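4. Short errands on foot in Atholm and Ulell

4.1 What we asked people to write down

The diary used in this part of the study was kept simple on purpose. Each household received one booklet, with a page for each day and room for every trip that began or ended at the front door. Only trips of 1000 metres or less were used in the results given here. Longer trips were kept in the data set and are dealt with in Section 6.

Booklets went to 400 households in May, split evenly between Atholm and Ulell. We got 380 of them back in a state that could be read and entered. Of those that did not come back, most belonged to households that had moved during the month or were away for all of it. Henok Fikre and Ditte Bach entered the diaries separately and compared their entries afterwards. Where the two did not agree, the booklet was looked at again and the household was telephoned if the matter was still unclear.

A trip was counted as an errand if the diary gave a reason for it that could be finished in one visit: buying bread, posting a parcel, collecting a prescription, dropping a key off with a neighbour. Walking the dog was not an errand unless something else was done on the way. Taking a child to school was not an errand either, though we had some trouble with this rule. Many parents went on from the school gate to a shop, and wrote the two down as one trip. In the end we split these into a school trip and an errand, following the approach in Steinarsdóttir's earlier work on shopping with small children. Readers who wish to compare our results with hers should note that she left out trips made at weekends and we did not.

4.2 The two districts

Atholm is the older of the two. Its streets were laid out before most people had cars, the shops are mixed in with the housing, and a person living there is seldom far from somewhere to buy milk. The blocks are short and there are many corners. Ulell was built later, to a wider plan. Shops stand together in the middle of the district, with the homes in a ring around them, and the main streets were given generous footways from the start. On paper Ulell is the easier place to walk in. The footways are wider, there are fewer kerbs to get up and down, and the main crossings all have signals. 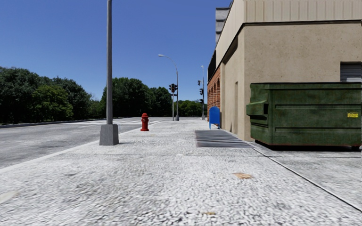
Why, then, do people in Ulell make fewer of their short errands on foot? The main reason given in the diaries and interviews was that a trip to the shops there is usually one long trip with several purposes, and people take the car so that they have somewhere to put the bags.

That answer needs some filling out. In Atholm a typical diary shows many small trips, often two on the same day, each for one or two things. In Ulell the typical diary shows a single larger trip every few days. The distance to the nearest food shop is longer in Ulell, but for most households it is still well within what they said they would be happy to walk. When we looked only at homes in the two districts that were equally far from a food shop, the difference became smaller and did not go away. We take this to mean that distance explains part of the pattern and that habit explains a good deal of the rest.

Age made less difference than we had expected. Older residents of Atholm walked to the shops about as often as their younger neighbours, and bought less each time. In Ulell the oldest residents were the most likely to be driven by a relative, usually at the weekend. Several of them wrote in the margin that they enjoyed the outing and would not swap it for a walk.

4.3 Interviews

After the diaries had been collected, Dagim Lencho and Tapio Seppälä interviewed 36 people, chosen so that both districts and all age groups were covered. The interviews took place in people's homes and were built around the person's own diary, which was read through with them page by page. This worked well. People remembered the trips clearly once they saw their own handwriting, and were often surprised by how many there had been.

Three subjects came up again and again, and we take them in turn.

Carrying. For most people the limit on walking was the weight of the shopping home and had little to do with the walk itself. Those who owned a wheeled trolley walked more, in both districts, but many people said they would feel old using one. One woman in Ulell kept hers folded behind the coats and took it out only in the early morning. A man in Atholm had bought a rucksack for the purpose and now did nearly all of his shopping with it, leaving potatoes and drinks for the car once a fortnight. Cat litter was mentioned so often that we added a code for it.

Company. Errands on foot are also a way of meeting people. In Atholm this was talked about as a pleasure and now and then as a nuisance. Some people said that they allowed an extra quarter of an hour for it, and one said that she crossed over before the chemist's if she was late. In Ulell fewer people expected to meet anyone they knew between home and the shops, though they did expect to once they were inside. We think this matters. If the talking happens indoors, the journey is only a journey, and people shorten it if they can.

Small places to stop. A number of those interviewed named a particular spot where their walk was broken up. It might be a bench, a low wall, a newspaper seller, the steps of the library. These places were seldom the reason for the trip, and they did not appear in the diaries at all, as the booklet had no space for them. They came out only in talk. Kiosks were mentioned often, including some that had been shut for years and were still used as a place to meet or turn round. "I go as far as the kiosk and see how my knee is" was how one retired man put it.

We had not planned to ask about such stopping places, and the first interviews were finished before we noticed how often they were coming up. Lencho went back to the earliest interviewees by telephone and asked them one further question, whether there was anywhere they usually stopped. Their replies were brief compared with the rest of the material and we have given them less weight.

The wish for something to stop at was stronger in Ulell than in Atholm. Long, straight streets were described as dull by people who had no complaint about the distance. Some had found a back way through the housing that took longer and that they liked better, as there were gardens to look at. When asked what would make the main streets more pleasant, people asked for seats, shade and something small that was open. Hardly anyone asked for a better surface underfoot, although loose or sunken slabs were a worry for those who used a stick.
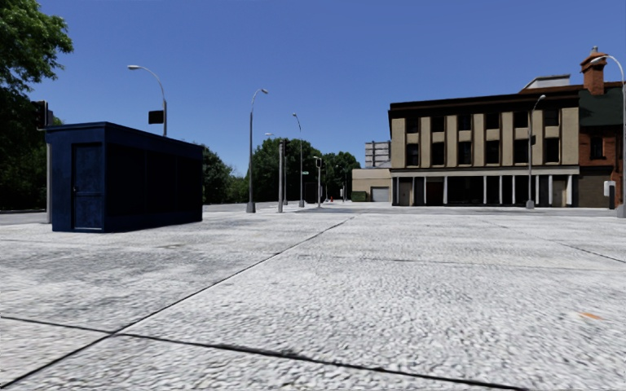 Figure 4. Wide pavement with a dark blue kiosk to the left.

4.4 Weather and time of day

May was dry in both districts, and we can say little from the diaries about how rain changes things. The interviews suggest that it matters less than people first claim. Asked in general, most said that they did not walk in the rain. Asked about a particular wet day that they remembered, many had gone out anyway, later than planned or to a nearer shop. Ice was another matter, and several older people stayed in for days at a time when the footways had not been gritted.

Errands in Atholm were spread across the day, with a small rise before lunch. In Ulell there was a clear peak in the late afternoon, when people came home from work and stopped at the shops by car before putting it away. Haruto Arai, who prepared the timing data, tried leaving out all those in full-time work to see whether the peak would disappear. It was lower and still easy to see. Retired people in Ulell also shopped in the late afternoon, and when asked about this they gave different reasons: reduced bread, a lift from a working neighbour, or simply that this was when they had always gone.

4.5 Limits of this part of the study

A month is a short time. Some kinds of errand, such as visits to a bank or a shoe repairer, turned up too seldom for us to say anything useful about them. The diaries were also filled in by one person for the whole household in most cases, and that person will have missed trips made by others. Teenagers in particular seem to be under-recorded. Where we were able to ask them directly, they spoke of many trips for sweets, chips and phone credit that their parents had not written down.

It is also possible that keeping a diary made people walk more. A few said as much. We have no way of measuring this, but there is no reason to think that it was stronger in one district than in the other, and the comparison between the two should therefore be sound even if the totals are a little high.

The coding scheme follows the one drawn up for the Ukine project, with the changes listed in Appendix B. Entry of the diaries closed on Fri 28 June, and booklets that arrived after that are not included. Section 5 turns to the shopkeepers in the two districts and what they told us about deliveries, opening hours and rent.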